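Duderell Council adopts new packaging rules for household goods sold at community markets
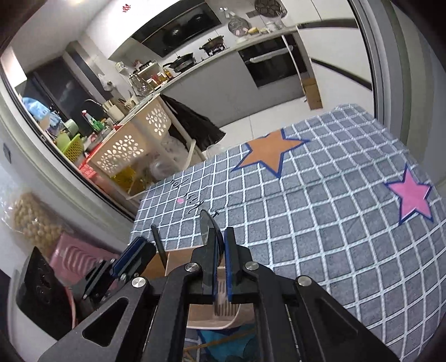 Duderell Council has adopted a new set of rules on packaging for household goods sold at its community markets, following a period of public comment that drew 134 written submissions. The rules were endorsed at the ordinary meeting of Council and will come into force in May.

The rules apply to all stallholders who hold a permit for the markets at Duderell and Mendard. They cover boxes, bags, wraps, fillers and trays supplied with goods at the point of sale. Food stalls are already covered by a separate policy and are not affected by the changes.

Under the new rules, stallholders will be asked to use packaging that can be placed in the kerbside recycling bin or taken back for reuse. Polystyrene boxes, loose foam fill and plastic wrap with a metallic lining will no longer be permitted. Cardboard, paper and plain paper tape will continue to be accepted in all cases. Rigid plastic containers may be used where the stallholder offers to take them back at a later market.

Council's waste services branch estimates that the two markets send 635 kilograms of mixed packaging to landfill in a usual month of trading. Much of that material is left in public bins on the day of the market, or beside them once they are full. A bin audit carried out last year found that cardboard made up the largest share by volume. Most of it could have been recycled had it been kept dry and free of foam.

The branch has told Council that the cost of clearing the market grounds has risen in each of the past three years. The increase reflects higher landfill charges as well as the extra collection now made on Sunday evenings at Mendard, where the grounds adjoin the sports fields and need to be clear before school use the next morning.

Submissions were received from stallholders, residents and local businesses. A majority supported the rules in general terms, although many asked for changes to the draft. The most common concern was the cost to small sellers, in particular those who trade only a few times a year and buy their boxes in small lots. Several sellers of glassware and ceramics said that paper fill gave less protection than foam on longer trips and asked to be exempt.

In response, Council has made two changes to the draft. Sellers of fragile goods may apply for an exemption of up to 6 months while they look for other materials. The proposed fee for a first breach has also been removed. A stallholder found using a banned material will now receive a written notice and a copy of the accepted materials list. A charge of $300 will apply only to a third or later breach within the same permit year.

A request from some residents to extend the rules to garage sales and school fetes was not taken up. Council noted that these events do not require a market permit and that it has no simple way of applying the rules to them. Organisers are welcome to use the accepted materials list as a guide.

To support the change, Council has entered into an agreement with Zomusby, which runs the resource recovery centre on the Ayaaba road. Clean used boxes will be collected at the centre, sorted by size and made available to permit holders free of charge. Stallholders may collect boxes on weekdays during normal opening hours, and a smaller supply will be kept at the information tent on market days. Boxes that have held chemicals, paint or motor oil will not be accepted.

The centre will also take back sound plastic trays, tubs and crates from stallholders who no longer need them. Items that are cracked or heavily marked should go in the general rubbish - they cannot be recycled through the kerbside service at present. Council expects to review this arrangement when the current sorting contract ends.

Additional cardboard bins will be placed at both markets before the rules come into force. At Duderell these will stand near the main gate and behind the hall. At Mendard they will be next to the car park, with covers fitted for wet weather. Shoppers are asked to flatten boxes before putting them in the bins and to take foam and soft plastics home.

Permit holders will receive the full rules and the accepted materials list by post or email with their next renewal notice. Printed copies will be available from the customer service counter at the Duderell civic centre and from the Mendard library. Applications for the fragile goods exemption must be made in writing and should state the type of goods sold, the packaging now in use and the number of markets attended each year.

An information session for stallholders will be held at the Mendard library ahead of the start date, with staff from the waste services branch and Zomusby present to answer questions. Details will be posted on the markets page of the Council website and on the noticeboards at both grounds.

Council will receive a report on the operation of the rules after the first full year. The report will cover landfill volumes, the number of notices issued, the use of the box exchange at Ayaaba and any effect on stallholder numbers.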